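Droltovside Shared Workshop
Robot bench: frequently asked questions

These answers cover the two-arm picking bench and the Tufa control software that runs on it. General questions on membership, keys and storage are answered on the main workshop page. Laser cutter questions go to the laser list.

What is the bench for?

Picking up small objects and putting them in a box. The project is called Mustell. It started as a way to learn arm calibration and has stayed close to that. Members use it to try out grippers, fingertips, control code and camera mounts. It is not a production cell and there are no plans to make it one.

Do I need to know how to program?

Not for hand-guided sessions. An induction takes one evening and covers starting up, stopping, loading a saved task and parking the arms. Writing your own tasks needs basic Python and some patience with coordinate frames. If you have never used a command line, come to two or three open evenings first and work next to somebody who has.

What do the arms pick up?

Mostly fruit-sized things. Fruit shapes are a useful middle ground: they roll, they have no flat faces to line up with, and a bad grip shows at once. The usual task is "into the box", where anything lying on the table has to end up in an open cardboard tray. Tasks are stored in Tufa by name, and the name should say what goes where. "test_new_final" has been deleted twice and will be deleted again.

Why a cardboard box and not a proper bin?

Cardboard gives way. An arm that comes down 19 mm too low will crush a box wall and carry on, whereas a rigid bin sends the same error back into the wrist joint. Boxes are also free. Low walls are best for a first task, as the hand can come in from above at a steeper or shallower angle without catching. Crease the walls well before you start so that they don't spring inwards.

Does the position of the box matter?

Yes. Both arms have to reach every corner of it without the elbow going near its limit. Put the box down, jog the hand to each inside corner in turn, and save the four points. If one of them gives a reach warning, move the box and do all four again. Do not edit a single point by hand.

Tape can be used for marking positions on the table. Lift it when you finish, unless it belongs to a task that somebody else is still running, in which case leave it alone and work round it.

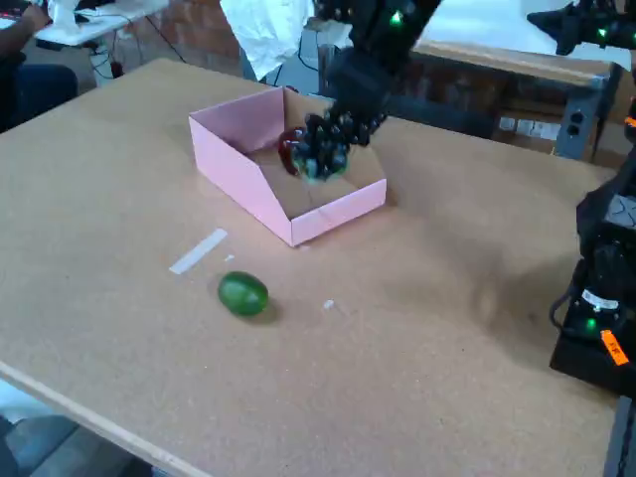
Which hand should I use?

The bench has a multi-fingered hand and a two-finger gripper. As a rule:

Multi-fingered hand: single objects, round or oval, where you want contact at several points. Slower to set up. More joints to calibrate. Fingers must be fully open before the hand goes below the box rim.

Two-finger gripper: anything you can pinch. Quick to set up and easy to repair. Poor with objects that roll out sideways, good with clusters and soft bundles.

Changing from one to the other means loading the matching profile in Tufa. The software does not detect what is fitted. If you load the wrong profile the arm will still move, with the tool centre in the wrong place, and it will be your fault.

How hard does the gripper squeeze?

As hard as you tell it to. The force setting in Tufa is a plain number from 0 to 400 and has no unit. It was never calibrated against a load cell and should not be quoted as newtons. Start low and go up in small steps until the object stays put through a full lift and a slow turn of the wrist. Write the value in the task notes. Anything over 264 needs a second member at the bench with a hand on the stop button.

Can I use real fruit?

No. Juice gets into joints, and a bruised pear behaves differently on each attempt, so you can't compare one run with the next. Use artificial fruit. It keeps its shape, it can be wiped down, and a dropped piece can go straight back on the table. The drawback is the finish. Glossy plastic throws highlights that confuse depth cameras, and it is more slippery than skin. Matt varnish helps with the first problem and makes no difference to the second.

How do I grip a bunch of grapes?

This comes up often enough to need a full answer. A bunch has no fixed outline. The berries shift when pressed, the lower ones swing, and any leaves or stem can get between the fingertip and the thing you meant to hold. The method that works most often on this bench is as follows.

1. Approach with the fingers open wider than the widest part of the bunch.

2. Aim for the dense part of the cluster. The loose end will fold away from you.

3. Close slowly and let the berries settle before you add force. A pause of one second in the script is enough.

4. Lift a short way and stop. If the bunch turns, lower it, open, and rotate the wrist before trying again.

5. Keep other objects clear on both sides if you can. Once single grips are reliable, put them back in and repeat with the clutter.

Do not grip by the stem. Thin wire stems bend, and the bunch then swings outside the area that the collision check knows about.

What about looking down into the box while it works?

Use a camera. Leaning over a live arm is the one thing that will get your induction cancelled. A view from the wrist, looking along the fingers, is the most useful for seeing where the tips meet the object, though it says little about height. Pair it with a view from the side of the table when you are tuning the approach. Set the exposure by hand. Left on automatic, it adjusts to the black fingers and the box walls go white. 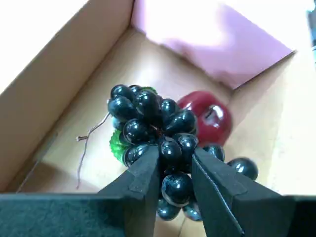

Droltovside, 3/28/18

Changes to this page. The section on gripping clusters has been rewritten and the force limit has been added. Older printed copies near the bench give a different limit and should be thrown away. The next revision is planned for May, after the cable runs have been redone.

What do the green lights mean?

Power is on and no fault is reported. Green does not mean that the arm is parked, and it does not mean that it is safe to reach in. Check the screen for the parked message first. If a light is any other colour, stop, write down the fault code, and only then clear it. Clearing first loses the code.

An arm has stopped halfway. What now?

Press stop, even though it is already still. Then look at the screen. The three usual causes are a reach limit, a force limit and a dropped network connection. For the first two, release the brakes one joint at a time with a hand under the forearm. The arm is heavier than it looks and will drop if all the joints are freed together. For the third, check the cable at the base unit before restarting anything – it works loose when the arm turns fully to one side.

Can I run both arms at once?

Yes, once you have done the second induction. Tufa checks each arm against the table and the box, but its check of one arm against the other is slow and can miss fast moves. Until that is fixed, two-arm tasks are limited to quarter speed, and only one arm may be inside the box at any time. The usual arrangement is for one to work while the other waits at its own end.

Can I fit my own fingertips?

Yes, and please do. The mounting pattern is the Duden two-hole plate. Drawings are in the shared folder along with a blank that you can print and test for fit. Pads should be screwed or clipped on. Glue is allowed on your own parts only. Tell Tufa the new finger length before the first move, and run the first move with nothing on the table.

How do I book?

Through the workshop calendar, under Mustell. Slots are two hours and include setting up and clearing away. Put the name of your task in the booking so that the next member knows which profile was last loaded. If you are not going to use a slot, delete it.

What should I do before I leave?

Park both arms, open both hands, and take everything out of the box. Save your task and close Tufa before switching off at the base units. Boxes in good condition go flat on the shelf. Torn ones go in the recycling.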